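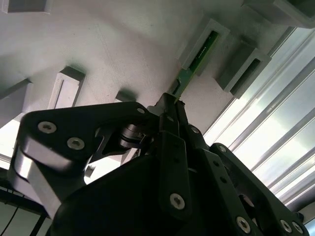 Page 2 of 5

Board insertion task — which way are you all going in?

wumbei_kit wrote:
Right, continuing from the last page as I ran out of lunch break. Picture's at the top. That's our gripper with the narrow green board in one of the slotted holders, and as you can tell the whole thing sits at a slant from the wrist view. My question is still the same one: do we teach the arm to come in along the slot, or do we square up to the big flat surface first and then tilt? Our team's split down the middle and I'm getting fed up of being the one who has to choose.

Igor Procházka wrote:
Along the slot. Every time. If you square up first you've got an extra move where the board can twist in the tips, and then you're correcting for something you caused yourself. We lost most of May to that.

bamon_girl wrote:
Not sure I agree, Igor. We square up first and it's fine for us, but we've got softer tips than the ones in that picture (those look properly hard and narrow). What are you gripping with, wumbei? Is that bare metal or is there something on the fingertips?

wumbei_kit wrote:
No pads on at all. We had rubber on earlier in the year but it kept peeling, so Viera said take it off and learn to do it without.

Viera Ondrejka wrote:
I did say that and I stand by it! The rubber was hiding bad approaches. You'd come in wonky, the pad would squash, the board would go in anyway and everybody would cheer, and then the next run would jam and you'd all stand there looking at me. For those who haven't met me, I run the evening robotics club these two are arguing from, and I mark the logbooks too, so do write up whatever you decide.

slowsolder wrote:
Can I ask a daft question as a newcomer? Why hold it by the very end like that? I'd have thought you'd want to grab it nearer the middle, so it can't swing about.

wumbei_kit wrote:
Not daft! If you hold it in the middle your fingers hit the rim before the board's anywhere near home. So you take it by the end and accept a bit of wobble. We did try starting in the middle and then shuffling down to the end for the last bit, but that's two grips per board and twice the chances to drop it.

slowsolder wrote:
Ah ok, makes sense. Ta.

Igor Procházka wrote:
The shuffling thing is not as bad as you make out. Our lot do it and we got 12 out of 20 last session.

bamon_girl wrote:
12 out of 20 isn't something I'd be waving about, Igor :)

Igor Procházka wrote:
It was 5 out of 20 the session before!

tinhat_tom wrote:
I think you're all fussing about the approach when it's the lighting that'll get you. Look at that ribbed panel on the right of the picture, it's nearly white along the ridges. If your code is hunting for the slot by brightness it's going to wander off over there, and the empty slot next door is another thing for it to fall in love with. We had ours line up beautifully with the wrong holder. Lovely smooth move, completely the wrong place.

wumbei_kit wrote:
Hmm. We did have one like that and I'd put it down to the calibration. We crop to the left part of the view now, but I did the crop by eye, so it may well be letting some of the panel in. Will check tonight.

Viera Ondrejka wrote:
Check the calibration as well, please, before you go blaming the lights. Tom is right that it happens, but your team's last calibration entry has no reading next to it, only a smiley.

wumbei_kit wrote:
...fair.

bamon_girl wrote:
Back to the tips for a sec. Wumbei, the two fingertips don't look the same in your picture, the left one's blockier. Is that on purpose? Ours are a matched pair and I'd worry about the board getting pushed over to one side.

wumbei_kit wrote:
On purpose, sort of. The slim one gets closer to the rim and the blocky one is what we line up against. You do have to shift your centre point over a touch in the settings, and if you forget (me, twice) you're off before you've even started.

Igor Procházka wrote:
That I like. Might pinch it.

tinhat_tom wrote:
Does anyone know if the rules for the August 8, 2025 round let you change tips between runs? I've read the sheet and it only talks about changing boards.

Viera Ondrejka wrote:
Between rounds yes, between runs no. It's on the back of the sheet.

tinhat_tom wrote:
There's a back?

bamon_girl wrote:
I'm going to try Igor's way in along the slot with my soft tips and report back. Still think squaring up is easier to teach to the younger ones though, they can see when it's flat. Next page probably.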